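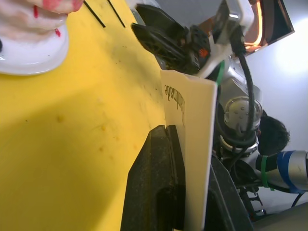 Slide 1. Wrist view with the card in the grip, lettering running sideways.

Good morning. I'm Pejman Bahrami, and I look after the working rules for the two-arm tables at Misten. The talk is on those rules: what we wrote down, what we dropped and what still causes arguments. Questions at the end, please, unless you can't hear me.

Start with why we have rules at all. Until February each operator set up the table to suit themselves. Recordings from different shifts couldn't be compared, and when a gripper touched something it shouldn't have, we had no agreed way of writing it up. Gilberto Bermúdez went through 80 of our old session sheets and found more than 3 different words for the same kind of stop. (Pause here. Ask who has the same problem.)

Slide 2. Before the arms move.

The operator checks the table first. The mat lies flat. Loose items the task doesn't need go to the back, clear of both arms. Cables are checked by hand along their full length, through the whole reach of the arm and not only at the rest position. Each arm has its own colour, blue for left and green for right, and we use those colours on the sheet as well. "Left" depends on where you stand.
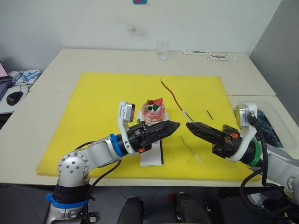
Slide 3. Two arms, one work area.

Most of our write-ups come from the middle of the mat, where both arms can reach. The rule is short: one arm holds, the other waits, and the operator says aloud which is which. If both have to move, they move at the slower speed setting. Temus wrote their version with a minimum gap between fingertips. We tried that and dropped it, as handing over a card means closing the gap on purpose. What we kept from theirs is the spoken call.

Slide 4. Light and soft objects.

Card, paper plates, anything with icing or fruit on it. Set the grip force for the weakest thing within reach, even if the task is only to move the card. Don't drag a card if it can be lifted. Wipe the fingers between runs and note it on the sheet. Props that have lost their shape are swapped before the next run, never halfway through one.
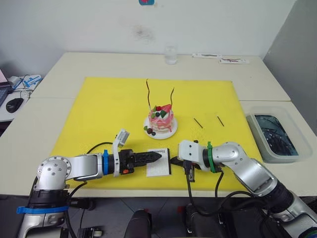 Slide 5. Stopping and writing up.

Anyone in the room can call a stop. The operator doesn't ask why until the arms are still. Then there are 3 lines to fill in: what was moving, what it touched, who called it. Costetti asked us for a severity score as well. We left it out, and I'm happy to argue about that over coffee.

Slide 6. Still open.

There are 2 points. How often to recheck the wrist camera brackets – we do it every Wednesday, Rivadeneyra do it at each shift change. And whether a new operator should run both arms on their first day. I say no, Gilberto says yes with someone beside them.

Leave slide 6 up for questions. Printed copies of the checklist are by the door.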